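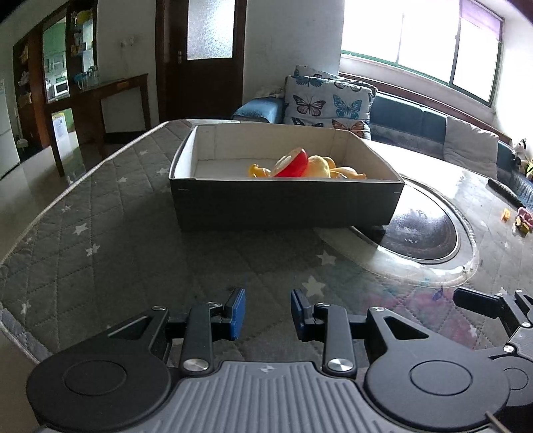 **Summary:** Turo two-arm unit fails to place round toys in the tidy box during unattended runs 
**Opened by:** Stanisława Wróbel, Predivcombe site 
**Assigned to:** Rosalía Marín 
**Component:** grasp policy, household set 
**Severity:** medium 
**Opened:** 17 September 2021

### Reported behaviour

The unit is started on the "toys to box" chore. It finds the toys, chooses one and closes on it correctly in most runs. The fault comes at the box. With long or flat-sided pieces the jaws open over the box and the piece goes in. With round pieces the arm stops short of the near wall, lowers, and the piece either lands on the rim or rolls off the front. The unit then marks the item as done and moves to the next one.

The second half of that is the more serious part. A dropped toy on the floor is a nuisance, but a chore reported as complete when it isn't means someone has to check the room afterwards, and at that point they may as well have tidied it themselves.

### Steps to reproduce

1. Put the open box on the table, long side towards the unit.
2. Place a mix of toy fruit and other small toys beside it.
3. Start the chore from the panel with default speed.
4. Watch the approach to the box for any round item.

Expected: item released inside the box, or a "not placed" report. 
Seen: item released at or before the near wall, reported as placed.

### Log

**Wróbel:** Same result with the blinds open and shut. Pads cleaned, no change. Box moved further from the unit, no change. Swapped the box for a deeper one and it got worse.

**Marín:** Please send joint logs for a failed run and a good run. Was the jaw width limit changed at installation?

**Wróbel:** Logs attached to the ticket. Width limit is as shipped.

**Marín:** Logs read. Jaw width and closing force are normal in both runs. The arm goes where it was told to go, so this is not a mechanical fault and I have taken the hardware team off the ticket. What differs is the planned release point. For round items it sits short of the wall. The policy appears to have learnt "release near the box" for these, and I suspect the demonstrations.

**Araceli Aguirre:** Adding background for whoever picks this up. The household set has almost 3,000 demonstrations, recorded by people with hand-held grippers. 1,000 of those are box tasks. Most of the box tasks use blocks and pens. Round objects were thinly covered because the first customer, Albers, wanted shop-floor sorting and had no round parts. We carried the release step over from that work without much thought. At Albers the trays have no walls worth mentioning, so letting go slightly early did no harm.

**Marín:** That fits. It also explains the deeper box. A higher wall makes the same error cost more.

**Wróbel:** Is there a setting I can change on site in the meantime?

**Marín:** Two things to try. Raise the release height in the chore menu, and turn on "confirm before done". The first may help with the rim. The second makes the unit look again before it reports. Neither is a fix.

**Wróbel:** Release height raised. Fewer drops at the rim, but softer toys now bounce out of the box. "Confirm before done" works and the reports are now honest. Runs take a good deal longer. The family's view is that slow is acceptable if the report can be trusted.

**Purificación Rivas:** From the data side. We are recording more box demonstrations at Skemunwood with round and awkward toys. The instruction to the people recording has been changed: carry the item over the wall, go down inside, then open. Hand-to-hand passes are also being recorded for shapes that one jaw holds badly. A rubber duck is a fair test of this. The head and body give different contact areas, the whole thing tilts when squeezed, and a single grip tends to turn it.

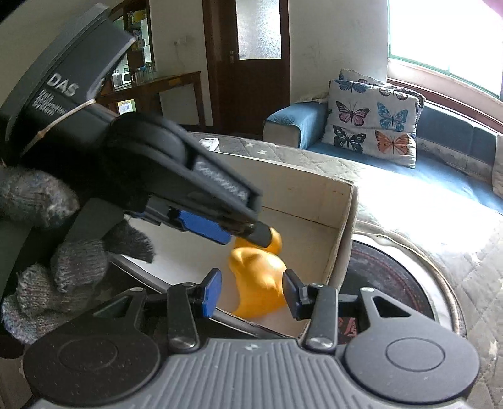
With a grip from above and a second from below, the person recording can correct the tilt before letting go. The timing of the release matters here. If the lower jaws open first, the upper arm has to take the load without shifting, and the present policy has no examples of that at all.

**Marín:** Keep the one-handed and two-handed recordings in separate folders, please. I want to train on the one-handed set first and see whether the release point moves by itself.

**Rivas:** Separated.

**Araceli Escobar:** Support lead here. Sales have asked whether we can describe the unit as able to tidy a playroom. My answer for now is no. It can clear blocks, pens and similar items from a table into a low box with somebody in the house. It cannot be left with mixed toys. Please use that wording with customers until this ticket closes, and send any other wording to me – including anything on the website.

**Wróbel:** Agreed. For what it's worth, the customer still runs it most evenings on blocks only and has no complaint about that part.

**Marín:** Workaround recorded below. The early "done" report has been split into its own ticket, as it affects every chore that ends with a placement.

### Current workaround

- Leave "confirm before done" on.
- Put release height back to default if soft toys are in the mix.
- Use a low-walled box, well within reach of both arms.
- Sort round toys by hand.

### Status

Open. Waiting on the retrained policy from Marín, then a repeat of the steps above at Predivcombe.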